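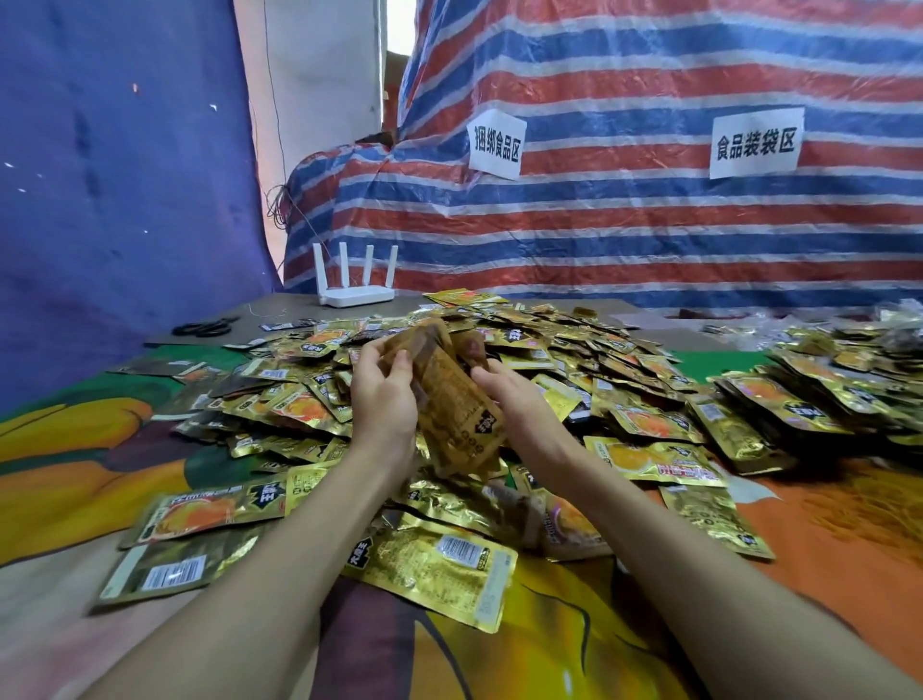
Snack mountain, both hands in.

**1/** Right, I promised a thread on feeding people on a long coach trip, so settle in. We did Billau to Uson and back, 168 miles each way, 33 of us on board and one very small fridge that gave up before the first roundabout.

**2/** Biggest lesson: stop planning meals. I'd drawn up a proper lunch with rolls and fillings and a tub of coleslaw (why??) and by the Nillari services everyone had already eaten their own crisps and didn't want it. I was still eating coleslaw two days later.

**3/** Small packets win every time. You can pass them down the aisle, stuff them in a door pocket, forget one in your coat and be delighted in November. Big sharing bags sound friendly but the back row never sees them.

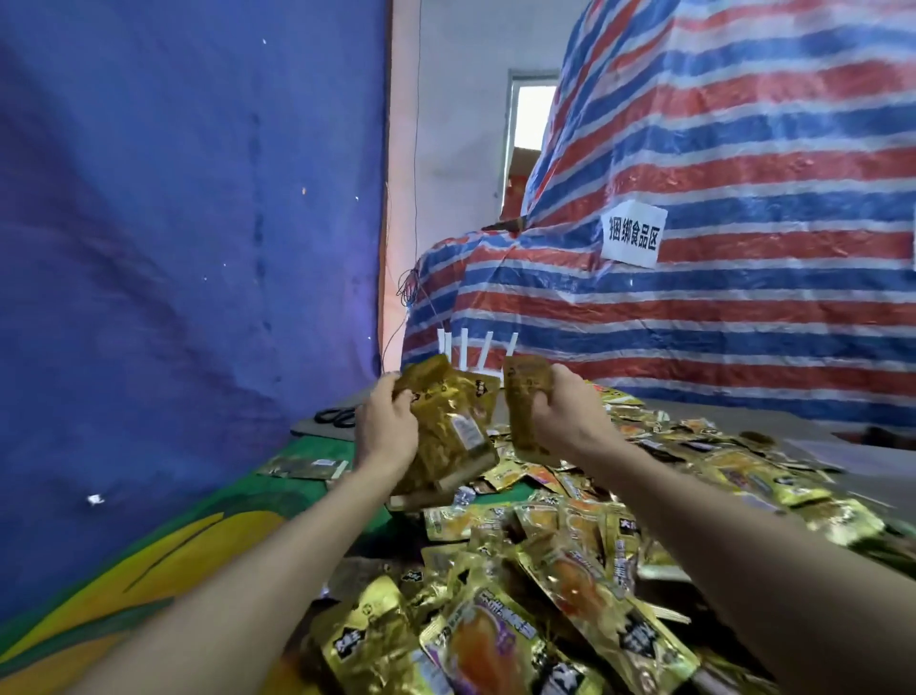
One gold packet per hand. The pile didn't look any smaller.

**4/** Salty first, sweet after the halfway stop. Do it the other way round and you get a coach full of wide-awake people singing at 7am. I like singing! Not at 7am though.

**5/** Water: I took 70 little bottles and would take fewer next time — most people bring their own now. Bin bags, on the other hand, take loads. Tie one to every fourth seat or so.

**6/** Budget was £30 for extras on top of what people chipped in, and half of that went on ginger biscuits for the travel-sick lot. Worth it. The road after Shiferaw is all bends.

**7/** Someone asked about hot drinks. Flasks, yes, but only pour when you're parked. My cream trousers have a view on this.

**8/** Next trip is the end of August, shorter route, same coach. Send me your best non-melty sweets please, I'm bored of mints.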